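# Starting a Sheet-Mulch Bed at the Tullport Garden

New plot holders usually get a patch of lawn. You don't need to dig it up. Flatten the grass, cover it with cardboard and let it rot down under compost.

Start saving boxes in June. Plain brown ones are best.
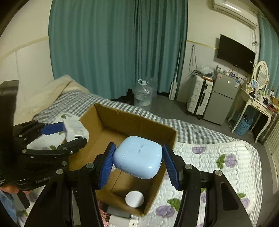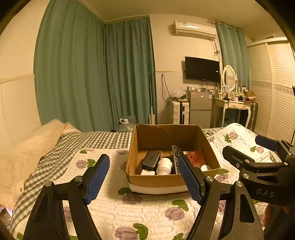
1. Mow the plot as short as you can and leave the clippings.
2. Pull off all tape, labels and staples. Skip anything with a shiny coating.
3. Open the boxes flat and lay them with a 5-inch overlap. Grass will find any gap.
4. Soak the cardboard. The Mazandarani Street hose reaches every plot except the back row, so bring a can if you're there.
5. Spread 3 inches of compost, then 2 inches of wood chips.

Squash and potatoes can go in the first season. Cut an X through the cardboard and plant into the soil under it. Wait a year for carrots.

Compost is in the bay by the Fevitz gate. A standard plot takes around 12 wheelbarrow loads. The gate code is 356, and Hafiz Sembiring has the shed key if the barrows are locked up. Please rinse them before you put them back.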